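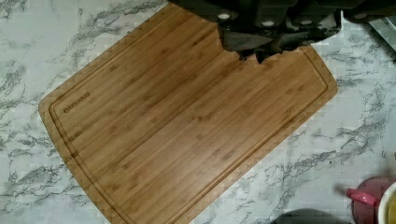

Le présent rapport rend compte au fonds Nurkholm de l'avancement du lot « Règles de bonne pratique » du projet Dusta, consacré à la manipulation robotisée d'objets de cuisine domestique. Il couvre la période écoulée depuis la dernière réunion de suivi, tenue en octobre, et porte sur la rédaction du référentiel, son application aux postes de travail et les écarts relevés. Le référentiel distingue désormais l'objet manipulé, ses voisins immédiats et le plan qui les porte. Une planche à découper en bambou posée de biais sur un plan de travail à motif de marbre, avec sa rigole périphérique et ses coins arrondis, relève ainsi de la catégorie des objets plats à bord profilé, pour laquelle l'approche de la pince par le bord fait l'objet d'une règle particulière (article 6). La marque gravée ou imprimée, ici OAKSWARE, est consignée dans la fiche de l'objet au même titre que ses dimensions.

**Date du rapport :** 2023-05-22
**Responsable du lot :** Luuk Michiels
**Sites concernés :** Mullik (atelier principal), Tomoana (site de réplication)

## 1. Rappel des engagements

La convention prévoit la livraison d'un référentiel applicable à toute séance de manipulation conduite avec un bras équipé d'une pince, dans un environnement de cuisine non aménagé pour le robot. Le référentiel doit pouvoir être suivi par un opérateur formé en interne et donner lieu à un contrôle documentaire.

Deux livrables étaient attendus pour la période :

- la version 2 du référentiel, complétée par les fiches d'objets ;
- un premier bilan d'application sur les deux sites.

La version 2 a été adoptée et diffusée. Le bilan d'application est complet pour Mullik et partiel pour Tomoana, où les séances ont commencé plus tard que prévu en raison du délai de livraison du bras.

## 2. État du référentiel

Le document comporte 14 articles, répartis entre la préparation du poste, la conduite de la séance et la remise en état. La structure de la première version a été conservée. Les modifications de fond concernent les points suivants.

**Article 3 – Disposition du plan de travail.** La première version exigeait que les objets soient alignés sur le bord du plan. Cette exigence a été supprimée. Les orientations obliques sont admises et même recherchées, dès lors que l'opérateur vérifie que la trajectoire d'approche reste dégagée. La formulation retenue est la suivante : « L'orientation de l'objet est libre ; le volume balayé par la pince ne l'est pas. »

**Article 5 – Objets voisins.** Les récipients ouverts, tasses comprises, peuvent demeurer sur le plan pendant la séance. Leur présence doit être inscrite sur la fiche de poste, avec la mention de leur contenu lorsqu'il est connu. L'équipe avait envisagé une interdiction générale, puis y a renoncé : un plan entièrement débarrassé ne correspond pas aux conditions d'usage visées par le projet. En contrepartie, la vitesse du bras est limitée dès qu'un récipient ouvert se trouve dans la zone accessible.

**Article 6 – Approche des objets plats.** La pince aborde l'objet par un bord, à vitesse réduite, et l'opérateur garde la main sur la commande d'arrêt jusqu'à la fin du contact. L'appui vertical prolongé sur la surface est proscrit. Pour les planches munies d'une rigole, la fiche précise si celle-ci peut servir de prise ; à défaut d'indication, elle est réputée ne pas pouvoir l'être.

**Article 9 – Contact alimentaire.** Tout objet touché par la pince est retiré de l'usage alimentaire jusqu'à son nettoyage. Les doigts de la pince sont essuyés entre deux objets de catégories différentes. Le produit employé est noté au registre.

**Article 12 – Incidents.** La définition de l'incident a été élargie aux contacts non prévus sans dommage. Cette extension augmente mécaniquement le nombre de déclarations et rend les comparaisons avec la période antérieure peu pertinentes.

## 3. Application sur les sites

### 3.1 Mullik

Le contrôle documentaire a porté sur 100 fiches de poste, tirées au sort dans le registre de l'atelier. Parmi elles, 6 présentaient un écart, dans tous les cas une mention manquante relative aux objets voisins. Aucun écart n'a été constaté sur les articles relatifs à la commande d'arrêt.

Les opérateurs ont signalé que la rubrique « voisinage » de la fiche était placée trop bas et se remplissait souvent après la séance. Elle a été remontée en tête de formulaire. L'effet de cette modification sera mesuré lors du prochain contrôle.

Une difficulté subsiste quant à la délimitation de la zone accessible. Les repères adhésifs utilisés au début du projet se décollaient au nettoyage et ont été abandonnés. L'atelier utilise à présent un gabarit rigide, posé avant la séance puis retiré. La solution est satisfaisante sur les plans droits ; elle reste à adapter aux plans d'angle.

### 3.2 Tomoana

La formation des opérateurs est achevée. Les premières séances ont été conduites sous la supervision à distance de Luuk Michiels, qui a relu l'ensemble des fiches correspondantes. Le volume disponible ne permet pas encore un contrôle par tirage au sort.

Le site a demandé une dérogation à l'article 9 pour les objets réservés aux essais et jamais remis en cuisine. La demande a été acceptée, sous réserve d'un marquage visible des objets et d'un rangement séparé. Cette disposition sera intégrée au référentiel si elle se révèle utile sur les deux sites.

## 4. Écarts et mesures correctives

| Point | Constat | Mesure | État |
|---|---|---|---|
| Fiche de poste | Voisinage non renseigné | Rubrique déplacée en tête | En place |
| Zone accessible | Gabarit inadapté aux plans d'angle | Gabarit articulé à l'étude | En cours |
| Registre de nettoyage | Désignations variables des produits | Liste commune aux deux sites | En place |
| Tomoana | Bilan incomplet | Report au prochain rapport | Soumis à l'accord du fonds |

Le report du bilan de Tomoana n'a pas d'incidence sur le budget du lot. Il décale en revanche la consolidation des résultats, qui suppose des données comparables entre les deux sites.

## 5. Travaux de la prochaine période

L'équipe entend mener à bien le contrôle documentaire de Tomoana, la révision de l'article 3 pour les plans d'angle et la rédaction d'une notice abrégée à l'usage des opérateurs. Cette notice tiendra sur 2 pages et sera affichée à proximité de chaque poste. Elle ne se substituera pas au référentiel, qui demeure seul opposable en cas de divergence.

Il est également prévu d'étendre les fiches aux couvercles et aux objets à poignée courte, dont la prise appelle des consignes distinctes de celles des objets plats. Un projet de fiche circule à Mullik ; il n'a pas encore été validé.

## 6. Points soumis à décision

Le fonds Nurkholm est invité à se prononcer sur le report du bilan d'application de Tomoana ainsi que sur la diffusion du référentiel hors du projet. Sur ce second point, l'équipe est favorable à une diffusion en l'état de la version 2 – sans les fiches d'objets, qui restent liées au matériel des deux sites. Une réponse avant l'ouverture du prochain contrôle permettrait d'arrêter la forme définitive du document.

Les fiches contrôlées, le registre de nettoyage et le texte intégral du référentiel sont tenus à la disposition du fonds à Mullik.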